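Search this site Type a word and press enter

How do you buy a robot?

Hi, I'm Linnea, and I get to help choose robots. Best job ever! First I ask what the robot needs to do. Lifting a heavy box and picking up a grape are very different jobs, so I always write the job down before I look in a single shop (I love lists).

Next come the fingers. Lots of robots have 2, and they pinch a bit like your thumb and first finger do.
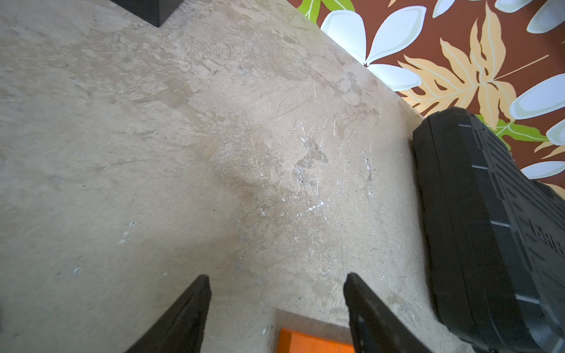

You often pay for fingers separately, just like batteries for a toy! My friend Rin once spent all her money on the arm and had to wait until December for the rest. Oops. So now we save a bit for spare parts, and for somebody to fix things when they break.

Try it yourself! Pretend you have 103 gold coins and the arm costs 77. What would you buy with what's left?

Contact Linnea | © Binora Kids | Back to top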